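To: Jivosel users list
From: Brananum Group, data and evaluation
Date: October 13, 2019
Subject: Re: Held-out results for the hand-held gripper policy

The Demirtaş lab wrote:

> Thank you for the draft report. Before we cite it, we would like
> two points cleared up. The draft says the policy was trained on
> 2,000 demonstrations, but the release we downloaded in May holds
> fewer than that. We would also like to know whether the stretches
> in which the fingers hold nothing were kept in training or cut
> out. Our own attempt to repeat the result, with those stretches
> cut, gave a policy that closes its fingers too early.

The group thanks the Demirtaş lab for its careful reading. Both points are answered below, and the report will be changed to match.

On the first point, the figure of 2,000 is correct for the training set used in the report. The May release was an early subset and contains 700 demonstrations. The draft should have said so, and the next version will give both numbers in the table of data sources. Anyone comparing against the report should use the full set, which is now on the Jivosel server under the same license as before.

On the second point, the open-finger stretches were kept. Each demonstration was used from the moment the gripper was picked up until it was put down, with no trimming at either end. We did train one version on trimmed data, using the Cletus segmenter to keep only the part of each demonstration from shortly before contact to shortly after release. That version showed the same fault you describe — the fingers began to close while still well short of the object. Our reading is that the trimmed data gave the policy very few examples of approach with the fingers open, and so it had little reason to wait. We have not tested this reading in any other way, and we would welcome results from other groups.

The trimmed version was left out of the draft for lack of space. It will be added as an appendix, together with the settings used for the segmenter.

Two views from the gripper camera may help readers judge what trimming can remove. The fingers are apart and empty in both.

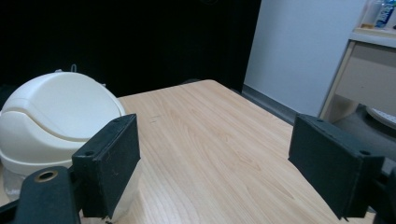
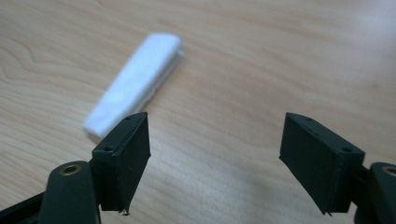 Groups that prefer shorter recordings for reasons of storage may wish to lower the frame rate first and leave the start of each demonstration in place. In our runs, keeping some 20 extra frames ahead of the segmenter's chosen start point removed most of the early closing, although the policy still fell short of the one trained on full recordings. The exact scores will be in the appendix. They come from a single training run per setting and should be read with that in mind.

One further correction applies to the draft. The caption of the main results table states that all policies were tested from the same starting poses. This holds for the full and the trimmed versions, but the baseline was tested earlier, from a different list of poses. We are repeating the baseline tests now. Until they are complete, please do not cite the baseline column.

Requests for the segmenter settings ahead of the revised report may be sent to this list.

Brananum Group
Data and evaluation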